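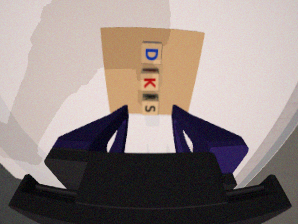 Community Help > Painting & Drawing > Selling and Showing Work

How do I price works on paper for a first solo show?

Posted in March by rorneleo_prints

I have a solo show coming up at the Brunero, a small gallery that takes 40 percent. Most of the work is ink and gouache on paper, unframed, and there are two large oils. I have only sold to friends before, usually for 100 dollars a sheet. The gallery wants a price list from me and I don't know if framing should be included. Do I charge by size or by time spent?

Gobnait Ó Dálaigh

By size. Buyers can't see hours, and two sheets the same size at very different prices will get questions. Measure the sheet, add height and width in inches, and multiply by one rate. Use a higher rate for the oils. My last paper show at Rukmont was priced this way and the sums came out odd. One was 371 dollars, so I rounded it to 370.

List the framed and unframed price separately. My frames cost me 70 dollars each and I add that after working out the price of the drawing. Ask whether the gallery takes its cut on the frame too. Some do. Get it in writing before the list is printed.

Your friends will have to pay the gallery price from now on.

T. Arumugam

just ask the gallery, they know what sells there. 100 is too low if they take 40

papermoth

Agree on size. Also put the year and medium on the list, and keep a copy. I lost mine and had to guess for the next show.

We use cookies to keep you signed in. Accept or manage settings.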